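4.2 Workspace preparation and reset rules

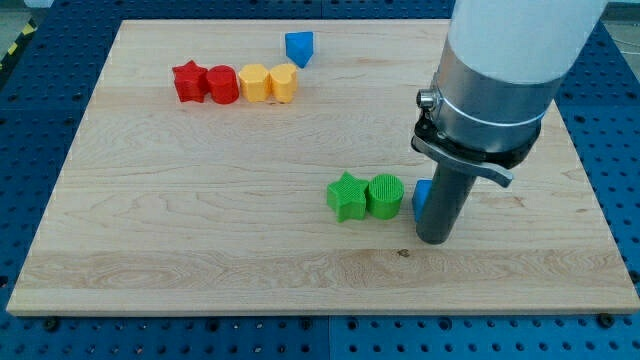

Figure 3. Workpiece board during a pushing task, with printed blocks and the tool tip at the right-hand group.

4.3 Rules for contact tasks

The rules in this section apply to tasks in which a single rigid finger moves loose blocks across a flat board. They extend the general cell rules of Section 3 and were written after a review of 478 task records held by the Skurner group. Marciniak's earlier checklist covers grasping only and says little on sliding contact, where the block is never fully held and small changes in surface or tool height alter its path.

Rule C1 (board). The board shall be fixed to the table before the arm is enabled. Fasteners shall sit outside the area swept by the tool. A board with visible grain, as in Figure 3, is allowed, but the grain direction shall be entered in the task record. Where a board is replaced or turned over, all reference heights are to be taken again.

Rule C2 (blocks). Each block shall be named in the record by colour and shape together. Colour alone is not enough: the set in Figure 3 includes a red star and a red cylinder side by side, and a green star next to a green cylinder. Operators who logged "red block" in the early records left 49 of them unusable for scoring. Printed faces shall be checked for raised seams, and a block that rocks on the board is withdrawn.

Rule C3 (tool height). The gap between finger and board shall be set with the arm at reduced speed and checked at no fewer than four points. A rounded tip is preferred for pushing. The finger shall not be used to press a block down into the board, and any downward contact ends the run. The clamp lever is to be checked by hand at each change of tool – a software status flag does not replace this check.

Rule C4 (hidden blocks). A block may be partly hidden from a fixed camera by the finger, as happens with the blue block in the right-hand group of Figure 3. No run shall be scored from such a view. The arm is first withdrawn to its rest pose and a second view is stored under the same run number.

Rule C5 (floor limits). Floor marking shall remain in place for the whole session. Entry to the marked area while the arm is enabled counts as a stop event, whether or not the arm was moving at the time.

We applied C1 to C5 at two sites, Imrie and Brultora, using the Eveo logging format without change. The sites produced 1705 runs, of which 842 came from Imrie. Both sites found C4 the most costly in time, as the arm must travel to rest before each scored view. Brultora asked for a relaxed form in which a side camera could stand in for the second view. We have not adopted this, pending the comparison of camera positions given in Section 5.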